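Rhiannon Gape had the kettle on before I'd got my boots off, and she was already talking about hinges. She has spent most of her working life hanging, easing and rescuing old doors, and I don't think I've ever met anyone so happy to be asked about it.

"People ring me and say the door's stuck, it's swollen, can I plane a bit off," she says. "And I say, please, put the plane down! Have you looked at the screws?"

She learnt the trade under Wayne Parsons at Pritchard, the joinery shop in Olton where she swept floors for her first winter. Parsons wouldn't let her near a chisel until April. "He had me sorting hinges by feel, with my eyes shut. I thought he was having a lend of me. But I can still tell you which pin's worn just by swinging the leaf."

These days she works on her own out of a tin shed behind the house, with 395 reclaimed doors racked along the back wall. She knows the number because the insurer made her count. Some came out of weatherboard cottages, a few from a country picture theatre, and one – her favourite colour in the whole shed, a dreadful mustard – from a dentist's.

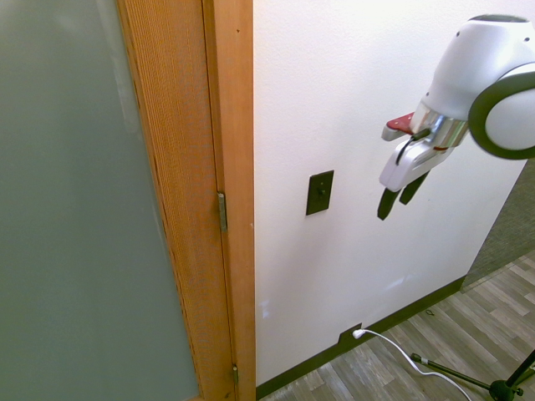 Vol. 12, No. 3 | p. 41

Glass doors get her going more than anything. She loves frosted panels for hallways, where you want the daylight but not the neighbours, and she's firm about how they ought to be hung. "Glass is heavy, mate. You want decent timber in the stile and you want your screws biting into something solid. I've pulled out screws you could've used to hang a calendar."

Her longest job was for Drita Radonjić, who was doing up a boarding house and wanted every original door kept. It took 80 visits. "Drita would ring at six in the morning and say, number four is singing again. And it was! It had this lovely low groan. We fixed it with candle wax and she told me she missed it."

I ask what she'd tell someone starting out. She fills my cup again while she thinks it over.

"Buy one good marking gauge. Go and open and shut every door in your nan's house, slowly, and listen. It's all there in the sound."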